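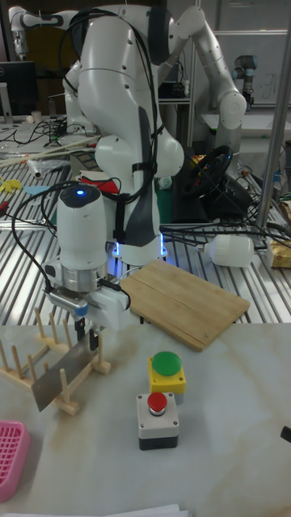 Figure 3. The wooden peg rack, with the cleaver-style knife above it and the cutting board off to the right.

Our group picked the drying area of the shared kitchen at Climivstead because all of us use it, and all of us had grumbled about it at one time or another. The project ran through September, and the question was a small one: where should each thing live so that the next person can find it, and so that a wet board doesn't end up lying flat on the counter overnight?

We started with the rack, which we liked right away. It's a simple thing in light pale wood, with upright round pegs along two rails, and plates stand in it very nicely. Knives were another story. A small paring knife slips down between the pegs, while a cleaver has such a broad blade that we spent a whole afternoon (and a good deal of friendly arguing) over whether it belonged there at all. In the end we wrote in our plan that big knives may stand in the rack to drip, blade down, handle toward the wall, but must go back in the drawer before anyone leaves.

The bamboo cutting board got its own section in our notes. We had a lovely one with rounded corners and a seam down its length, and we wanted to keep that seam from opening up, so we tried standing the board on its long edge between the last pegs. It fit! It did lean a little, and we added a folded towel behind it.

Over the month we logged 153 put-aways on the sheet by the sink. The pink plastic basket, with its open square holes, became the home for spoons and other small pieces, and everyone took to it quickly. The Cester shelf liner we bought was less of a success and kept curling at the corners.

If we did this again, we would label the rack from the first day, and we would ask the evening cooks what they wanted before drawing up the plan. Our full log and the final layout sketch are in Appendix 3.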